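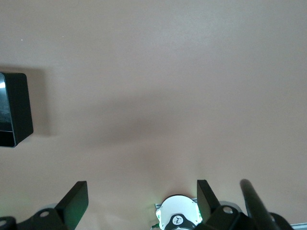 Print this page | E-mail this page

Women's Football: Coaching the Back Line
Notes for session 3, Savita Grewal

Welcome back, all of you, and thank you for the lively chat last time about pressing - I went home with more to think about than I brought in! This session we drop deeper and look at how a back four moves together, using Plildale's October match against Cendberg as our main case.

Plildale had a lovely habit of stepping up the moment a Cendberg midfielder turned her back to goal. Watch Birutė Pētersons at left centre-half. She starts early, she talks all the time, and the full-back next to her hardly needs to look across. When the line did get caught, in the second half, it was nearly always after a long switch of play, with the far full-back still admiring the ball (we have all done it).

Things to think about while you watch:

- Who gives the call to step, and who gives the call to drop?
- How big is the gap between the two centre-halves when the ball is wide?
- Where is the goalkeeper standing when the line is high?

For next time, please write up to 500 words on one goal from your own team's season, told from the defenders' side. Elibariki Nyanda will take the practical, so bring boots and something warm.

Print this page | E-mail this page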